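Flomcombe open day - who else went?

Shop Talk > Automation > Visits and Shows

mudlark_pete
Posted 23 Feb 2025

So I finally made it to the open day at the Flomcombe training center and figured I'd write it up, seeing as three of you asked me to. I drove 70 miles each way and paid four bucks for a hot dog, so you're getting my opinions whether you like them or not.

The big hall was mostly what you'd expect. Kovács had a palletizing cell running behind glass and a guy with a headset mic talking over it. It was fine, very loud. The sign at the door said they'd had 400 people through by lunch and I believe it, because I couldn't get near the welding demo at all.

What I liked best was the whiteboard arm in the side room. It's a Drutudine arm with a dry-erase marker, and the idea is it writes on a plain old wall board, the kind with a tray along the bottom. No special surface, no markers on the board to line it up. Eero Suominen was running it and he was happy to talk for as long as you'd stand there (I stood there a long time!).
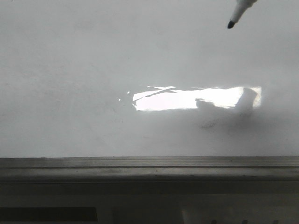
I asked him how it knows where the board is and he said that's most of the job. A wall board is never really flat and never really square to the arm, so it comes in slow on every stroke and feels for contact. Push too hard and you mash the tip, too light and you get a dotted line. He goes through a lot of markers.

Anyway, I thought it beat the pallet cell by a mile. Anybody else see it?

gantry_girl
I saw it and I'm going to be the grump. It's a pen plotter. We had those when I was in school. You could buy a flatbed one secondhand and it would write neater, and you wouldn't need an arm that costs more than my truck.

mudlark_pete
A plotter has the paper clamped down flat and knows exactly where it is though. That's a whole different problem from walking up to somebody's wall.

gantry_girl
Sure, but who needs it? I've got a whiteboard at work. I write on it with my hand.

toolcrib77
Don't think the writing is the point, it's the light touch. If it can find a shiny board and hold steady pressure, you can hang a deburring tool or a glue nozzle on it and do something useful. We looked at a Tritel force sensor for a sanding job last year and the quote was 3,710 for the sensor alone, so I'd love to know what's in that wrist. Did he say?

mudlark_pete
He said no separate sensor, it's all read off the joints. I didn't write down more than that, sorry. There was a kid behind me who wanted it to draw a shark.

toolcrib77
Huh. Then I'm more interested than I was. Joint sensing has been too mushy for us, but we were trying it on steel.

gantry_girl
OK, I'll give you the deburring thing. Still say they should've shown that instead. Did it draw the shark?

mudlark_pete
It wasn't in the menu. He let the kid pick a star.

benchvise
Is the side room open to the public the rest of the year or do you have to book? I've got 24 students who'd get more out of that than another video.

mudlark_pete
Book, I think. The front desk had a sign-up sheet for school groups. Call first - the parking is terrible.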